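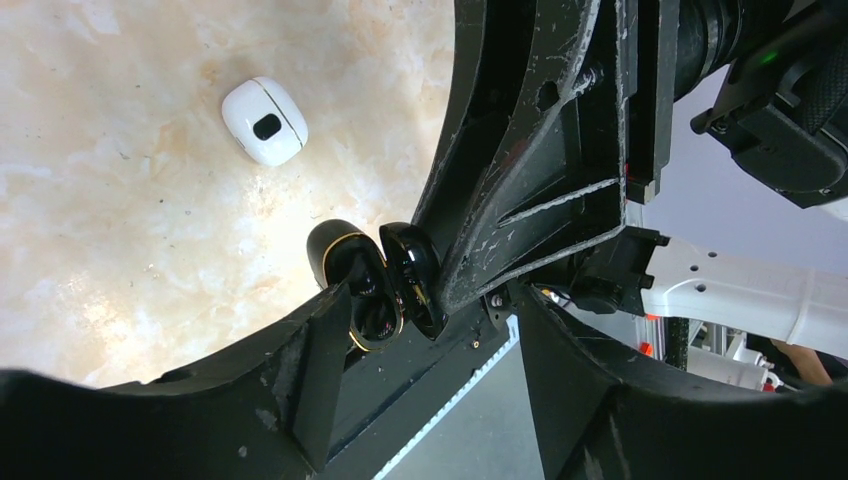

Item 2: the black case with the gold rim, lid open, and the white case on the marble-patterned top.

Oltosley Swap and Mend Group
Minutes of the January meeting

Present: Dorottya Nyitrai (chair), Simone Fontes, Chandrasekhar Gowda, Iolanda Lopes (minutes)
Apologies: Rungnapa Rungrueang

1. Last minutes
Agreed, with one spelling put right.

2. Earbuds table
Chandrasekhar reported a wonderful response to the call for old earbuds - 14 sets handed in, and more promised by the Cordeiro café. Everybody loved the black case and its thin gold trim! Simone would like it for the spring display. Dorottya prefers the small white one, "like a pebble", and the two will share the front row.

Agreed: cases to be shown open where there are earbuds inside, so visitors can see how they sit.

Action: Simone to write the labels.

3. Single earbuds
A lively talk on what to do with odd ones. Iolanda suggested a matching box, where people who have lost one side can look for another. Warmly agreed by all.

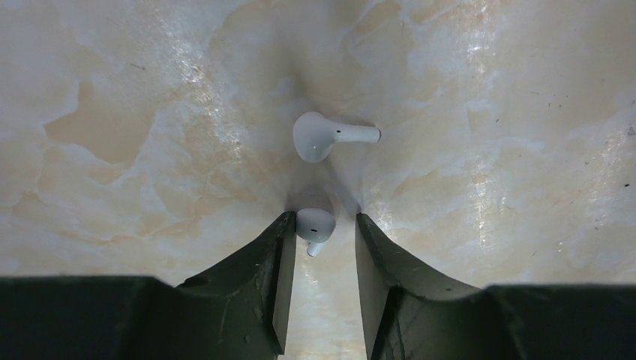
Item 3: two white earbuds, stem type.

Stem types and round types to be kept apart, in small paper envelopes. Chandrasekhar has offered to clean and test each one before it goes in the box - thank you!

Action: Chandrasekhar to bring envelopes and cotton buds.

4. Money
Balance stands at £685. Six new trays to be bought from Flollico.

5. Any other business
Rungnapa sent word that the hall is free from 2 pm for the next session. Simone to bring the cake.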